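The year the training moved onto the screen

I have worked at the Flotthorpe building for a long time now, first on the packing side and then as a shift lead, and since last fall as what my contract calls a work cell coordinator. People who read this blog for the garden posts can skip this one. A few former coworkers have asked me what it is like there now, and I would rather write it once than type it into five different message threads.

Some background for those who never worked there. Flotthorpe handles spare parts for commercial kitchens. Hinges, seals, valves, knobs, the trays that go under things. There are 3598 part numbers on the active list, and when I started, a person walked to every one of them. You got a paper sheet, you walked the aisles, you filled a tote and you brought it to the bench. On a heavy day your feet told you about it until the next morning.

The first change was the carts. They came in before the pandemic and they drive themselves between the aisles and the benches. I don't think anybody lost a job over the carts. Two people moved to receiving and one of them liked it better. The carts took the walking out and left the picking in.

The second change is the one people ask about. Last October we were told in the break room that the company was buying two-armed robots from Drinodano for the kitting benches, where small parts are put together in bags and boxes for repair crews. Canan Kırmızıgül ran that meeting. She is our operations manager and she had worked on the benches herself for years, so she did not try to make it sound like a present. She said the kitting line had 34 people on it across both shifts, that there would be fewer in two years, and that the plan was to get there through transfers and people leaving on their own. She said she could not promise the plan would hold. I wrote that down at the time because I wanted to be able to check it later.

So far it has held. Six people have transferred, four have left, and one of the four told me she was leaving because of the robots. The other three had their own reasons.

What I did not expect was how much of the work would happen with no robot in front of me. Before the arms were bolted down anywhere, we spent months with them in simulation. The software is called Brirnitham, and it shows a made-up room with the robot in it, and you look out from the robot's position at its own arms and whatever has been put in the room with it. The rooms don't look like Flotthorpe. They are built out of stock pieces, walls and floors and ceilings and pictures to hang on the walls, and they get mixed up from one run to the next. The reason I was given is that a robot that has only ever practiced in one room gets confused in a second one. I can believe it. I have trained people like that.

My part of it is reviewing. Runs come into a queue, I open them, I step through them, and I mark each one as good, bad or broken. Good means the arms did the job. Bad means they did it wrong in a way that could happen in real life. Broken means the simulation itself went wrong and the run teaches nothing. Then I write a line or two about why. The engineers read the lines. I know they read them because they write back and ask what I meant.

A broken one is usually easy to call. In the one I have open tonight the whole room is leaning, both grippers are empty and pointing up, and there is a person in an orange top lying flat in the air out past the end of the wall.

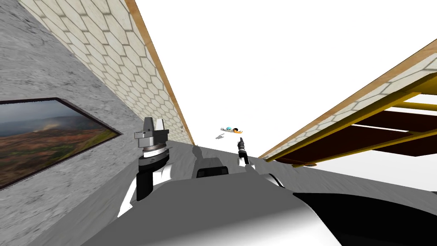
Page 2 of 3

I marked it broken and moved on to the next one. The first time I saw something like it I called someone over. Now I type "tilted, figure floating, nothing held" and it takes me less time than it takes to sip my coffee. On my best day I got through 119 of them, good and bad and broken together, and my eyes were finished by the end.

The human figures are in there because the arms have to share the floor with us. I care about that part more than the rest. When the figure is standing up the way a person stands, I look at how close the arms come and how fast, and I am strict about it. A run where the kit is packed perfectly and an elbow swings past somebody's head is a bad run in my book. There was an argument about this in the spring. One of the Drinodano people thought I was marking too many runs down for it, and Canan told him that I had stood at those benches and he had not. The marks stayed.

So what has changed for the people. I will try to go through it without complaining or selling.

The pace is different. On the old line you set your own rhythm and the sheet told you at the end whether you were slow. Now a bench with arms on it has its own rhythm, and the person next to it is there to refill bins, clear jams, and check every finished box before it closes. It is less tiring for the shoulders. It is more tiring for the head. You wait, and then three things need you at once, and then you wait again. Some people are good at that and some are not, and it has nothing to do with how good they were before. Our fastest kitter, who could fill a hinge set with her eyes shut, hates it. She asked to go back to a hand bench and she got it, because we still have hand benches. The odd shapes go there, and anything with a soft seal in it.

The talking is different too. The kitting line used to be the loudest part of the building. You stood across from somebody all day and you knew about their kids and their car and their mother's hip. The new benches are farther apart because of the safety zones, and you can't lean across. People have moved their talking to the breaks, and the breaks have gotten louder, but I do miss the other thing. When I brought it up, Canan had two of the benches turned so the people at them at least face each other. It helped a little.

The pay went up for those of us who took the coordinator jobs. It did not go up for the people who tend the benches, and I think it should have. They are learning a machine on top of knowing the parts. I have said so in two meetings and I am saying it here. The answer I got was that it would be looked at after the first full year.

The training was mostly fine. We had a woman from Sárközi, the firm that did the installation, for three weeks. She had us stop the arms by hand over and over until nobody was shy about it. I think that was the best part of the whole course. At the start people would see something going wrong and look around for permission. By the end of the first week they just hit the stop. The written part of the course was weaker. It was clearly put together for people who already knew the words, and I ended up making a two-page sheet of my own that is now taped up at every bench.

As for what the arms can do, they are slower than a good person and they don't get slower in the afternoon. On the simple kits they will do 400 in a shift if the bins are kept full and the labels behave. The labels often don't behave. A curled label will stop a bench faster than anything mechanical. We have had more trouble with label glue this year than with all of the robotics put together, and the fix was to buy a better roll.

I get asked if I feel bad about reviewing the runs – if I am teaching the thing that takes the jobs. My brother asked me that at dinner, and he was not joking. I told him I think about it. Somebody was going to do the reviewing. If it was somebody who had never packed a kit, the arms would be worse to stand next to, and the people I work with are the ones standing next to them. That was enough for me to say yes. It does not settle the whole question and I didn't tell him it did.

There are also days when I miss using my hands. I sit at a desk by the window over the dock for most of the shift. I go down to the floor twice a day whether I need to or not, and when a hand bench is short I take a turn on it. I am slower than I was. The parts numbers are still all there in my head, which surprised me, even the ones they changed the bin colors on.

For the former coworkers who asked: the vending machine is the same one, the parking lot has been repaved, and the second shift still starts with the radio on too loud. If you are thinking of applying again, there are openings in receiving and one on the hand benches. Ask for Canan and tell her which years you were there. She will want to know if you are all right with standing for long stretches and with somebody – or something – else setting the pace for part of the day.

I will write another one when the second row of benches goes in. The floor is already marked out for it with tape, and the old shelving on that side comes down next.

Posted 30 September 2023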